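Search this site Enter keywords Go

Gripper pads, part four: soft objects

May 2026

The last three posts covered the motor driver, the wrist bracket and the first set of finger pads. This one covers the change I put off longest, which is getting the arm to pick up something that deforms. The test object is a steamed bun. Charmaine Radebe suggested it after she watched the arm handle wooden blocks for an evening and pointed out that a wooden block will forgive almost any grip force.

The arm is the Gorko kit, second revision, bolted to the end bench at the Nornham shared workshop. The wrist camera and the control board are unchanged from January. The software is my own fork of Ernurell, with the planner left alone and the grip controller rewritten.

Why the old controller failed

The stock controller closes the fingers at a constant rate and stops when motor current crosses a threshold. On a rigid part the current rises sharply at contact and the threshold is easy to set. On dough the current rises slowly over several millimeters of travel, and by the time it crosses any threshold above the noise floor the bun has been pressed out of shape. Lowering the threshold causes false stops from gearbox friction. I spent two weekends on filtering before accepting that the current signal doesn't carry enough information at this force level.

The new controller works from position first. The camera gives an estimate of object width before the approach. The fingers close quickly to that width plus a margin, then creep. During the creep phase I look at the slope of the current over a short window and ignore its absolute value. Friction in the gearbox shows up as a spike and goes away. Contact with something soft shows up as a small slope that stays.
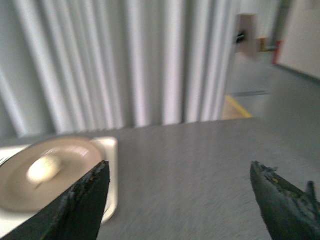 The width estimate is the weak part. It depends on segmenting the object from whatever it is sitting on, and my segmentation is a simple color threshold followed by a contour fit. A pale object on a white surface gives a poor contour. The same object on a mid-tone surface gives a usable one. Specular highlights are a second problem, because a bright patch on glazed or polished material passes the same threshold as the object. I now reject any contour that changes shape by more than a set amount between consecutive frames while the wrist is moving. Highlights slide as the camera moves and get thrown out. Motion blur also trips the check, so the wrist pauses before the final estimate is taken.

Finger pads

The pads are still the ones from part three, and they are worn. The edges have frayed, which matters less than I thought it would. Grip on a soft object comes mostly from the flat of the finger, and the tips do very little unless the approach angle is off. I have ordered replacement sheet from Flores and will cut new ones when it arrives.

Numbers

The grip log for the new controller has 415 attempts in it. Of those, 130 were made with the dummy bun (silicone, cast in a muffin tin) and were used only for tuning the slope window. The rest are a mix of dummies and real buns at various heights and angles. Each attempt writes one row with the width estimate, the final finger gap, the peak current and a note typed by me. I haven't cleaned the notes yet, so I won't quote a success rate.

The slope window ended up at 14 samples. Shorter windows react to friction. Longer ones react too late, and the fingers have already moved another millimeter or so into the dough.

Things still open: the seam on top of a bun sometimes gets picked up by the contour fit as a separate small object. It is slightly different in color and the threshold splits it off. For now I keep the largest contour and discard anything inside it. A bun with an irregular outline also shifts the computed center toward the irregular side, so the fingers don't meet it evenly. Fitting an ellipse would help with that and I have it half written.

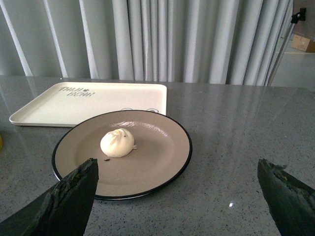
Settings, if you are running the same fork

The grip controller is in grip_soft.c. The fast-close margin is set in millimeters at the top of the file. The creep rate is in encoder ticks per second and depends on your gear ratio, so don't copy mine without checking. If your gearbox is new, run it in before tuning anything, as the friction spikes get smaller for the first few hours of use and the slope limit will need to come down with them. Build 2302 or later is required for the timestamped current readings. Earlier builds compile but the slope values are garbage.

Part five will be the ellipse fit and new pads.

Comments (4)

dkl_bench
Did you try a force sensor under the pad? A thin resistive one would give you a signal at much lower force than motor current.

author
I did, in part two. The drift over an hour was bigger than the contact force I'm trying to measure. A proper load cell would work but doesn't fit the finger.

Charmaine Radebe
Please log the bun temperature. They get firmer as they cool and I think it will show in your slope data.

pinionhead
Same friction spikes on my first-revision Gorko. Regreasing the second stage cut them down a lot. Would be interested to see your raw current trace.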